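Sturby to Move Shared Housing Linen to Central Laundry Contract

Sturby's housing office will hand the washing of bed linen in its furnished short-stay units to an outside contractor beginning in October. The contract covers 500 beds in 13 buildings and replaces the present arrangement, under which each building washes its own sheets on site.

The work went to Amrani, a commercial laundry that already handles table linen for several hotels in the area. Plutden, a supplier of textile tracking tags, will provide the labels sewn into each sheet. Amusel, the other bidder, withdrew before the final round.

Under the terms, every bed is allotted three sets of linen: one in use, one in storage, and one in the wash. Sheets will be changed between tenants and every second week during longer stays. The sheets are a cotton and polyester blend, chosen for drying time and resistance to shrinkage.
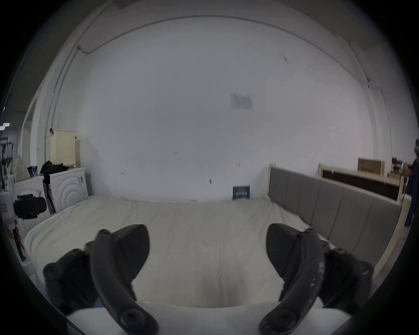

Will tenants have to pay extra for the service?

The cost is included in the existing unit charge, which stays at its current level through the first contract year. Tenants who lose a tagged sheet will be billed for its replacement at the contractor's purchase price.

An inventory completed before bidding found 478 beds with at least one full set of usable linen. The remaining 22 had incomplete sets, mostly missing fitted sheets. New stock for those beds has been ordered and will be issued before the first pickup.

"The main problem was uneven wear," said Essam El Khatib, who manages furnished units for the housing office. "One building would wash the same two sets all year, and another had unopened stock in a closet. Pooling the linen evens that out."

Wash temperature was a point of discussion during bidding. The specification calls for a main wash at 50 degrees Celsius with an oxygen-based bleach, followed by two rinses and a tumble dry at medium heat. Chlorine bleach is excluded, as it weakens the fibers and yellows some blends over repeated cycles. Ironing is not required. Sheets are to be folded while warm and wrapped in bundles of 10.
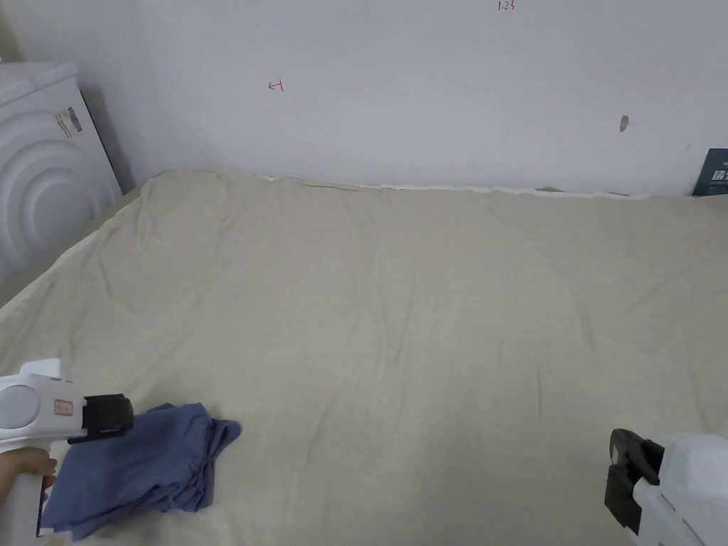 Sheets with holes, permanent stains or torn elastic will be pulled at the folding table and logged by tag number. The contractor must report the number of withdrawn pieces each month. If withdrawals run above the agreed limit for two months in a row, the housing office can request a review of the wash process — including water hardness and detergent dosing.

Sum-yee Kao, operations lead at Amrani, said the company will run the Sturby linen as a separate load class. "Mixed loads are where you get lint transfer and lost pieces," she said. "With tags we can scan at the door on the way in and again on the way out, and the counts have to match."

Pickups are planned for 7 a.m., with clean bundles dropped off on the same trip. Each building will need a locked storage area with separate shelves for clean linen and a wheeled cart for used linen. Four of the buildings still lack a suitable room, and shelving work there is under way.
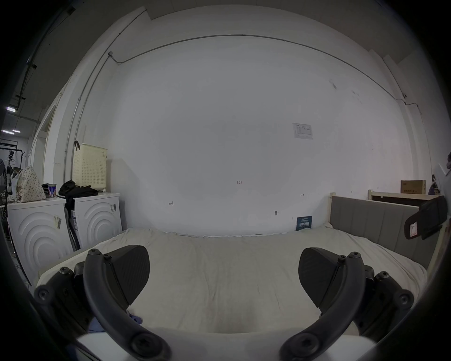

Coin-operated machines for tenants' own clothing are not part of the contract and will stay in service. Comforters and pillows are also excluded and will continue to be cleaned once a year under a separate agreement.

The contract runs for two years, with an option to extend for one more. Building managers will receive the pickup schedule and tag instructions in the last week before the changeover.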